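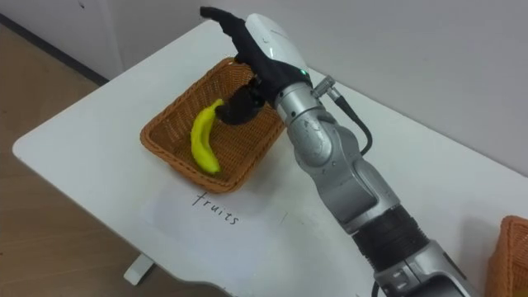 2. Wrist cable and hand: checks before a sorting run

Course notes > Manipulation Lab > Unit 7 > Cell upkeep
Reading time: 2 min

These notes cover the tabletop sorting cell only. The Belay cell has its own sheet, kept by Dexter Sorensen. Section 1 (power and stop circuit) must be signed off first.

2.1 Wrist connector

The cable leaves the round connector at the side of the wrist, makes a tight loop, and rejoins the arm lower down. Most faults logged in December started in this loop. With the arm powered off, hold the connector body and turn the collar by hand until it seats. Do not use pliers. Move the wrist slowly through its full range and watch the loop. It must not pull flat at one end of travel or fold at the other. If it does, release the lower tie point, reset the slack and repeat.

2.2 Casing screws

Check each visible screw with the short driver from the Clundberg kit. A screw that turns is backed out, cleaned, and refitted with a small drop of thread lock. Scuffs on the casing are noted once and then ignored. Cracks are reported to Latrice Ridgeway and the arm is tagged out.

2.3 Hand

Power up and wait for the controller to report ready. Open and close each finger alone, then all together, at low speed. A finger that lags on closing is recalibrated from the service menu — the full routine takes roughly 200 seconds and must not be interrupted. Record the fault code if one appears. Code 232 means the hand has lost its zero position; run the routine again from the start.

2.4 Table layout

Baskets go at either side, angled, with the category written in front of each. Objects to be sorted go between them. Leave clear space for the cable loop on the basket side of the arm; a loop that catches a basket rim will drag it and spoil the taught positions.

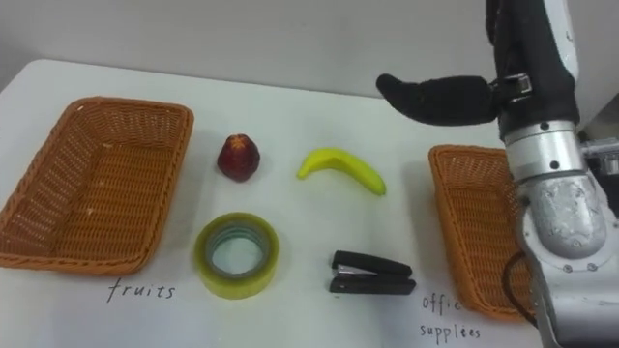

Figure 2. Objects set out between the "fruits" and "offic supplies" baskets.

2.5 First motion

Run the hover program before any grasp. The arm should stop above each object without touching it. If the height is off, correct the table offset and leave the single points alone. Enter the new offset in the log with your initials.

Logs are due to Amos Strickland by Wednesday.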